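Bamstead Hall Floor Project: What We Did and What I'd Change

For our materials class everybody had to pick a surface on campus and follow it for a term. I picked the floor in the Bamstead workshop, which got me some funny looks, but I walk across it every day and I'd always wondered why it looks so much better than the hallway outside! The building went up in 1964 and the workshop had bare concrete for years before it got the smooth gray coating.

My part of the job was marks and shine. I laid out a test area of 840 square feet, made a paper map of it on a grid, and went in every Thursday before the morning group to draw in anything new (scuffs, scratches, streaks, the lot). The first week took me forever. By the third I knew the old scratches so well I could skip right to the new ones.
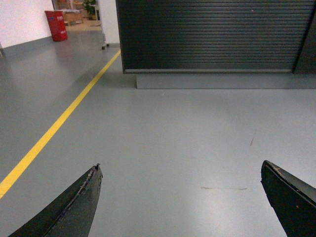 The shine was harder to deal with than I expected. With the overhead lights on, the coating reflects them in big pale patches, and a thin scratch inside one of those patches just vanishes until you move your head. I ended up checking every square from two sides, plus once with a flashlight held low, and that's how I found most of the fine ones. Dark streaks were easy. I tried a pencil eraser on those and wrote down which ones came off.

I also kept a separate page for the yellow line. It's painted in one straight stripe and I wanted to know if people really stay on their side of it, so I compared the marks within 6 inches of the line with the rest of the map. My numbers were too small to say much, and I should have started that page in January with everything else.

We cleaned half the area with Nista and the other half with Litetis, both mixed at 100 milliliters to the bucket. I couldn't see a difference between the halves. The Litetis side dried a bit faster, but it's also closer to the heater, so I'm not claiming anything there.

If I did it again I'd swap the halves midway and use a bigger grid. My map is in the Bakalis room, in the flat drawer under the window.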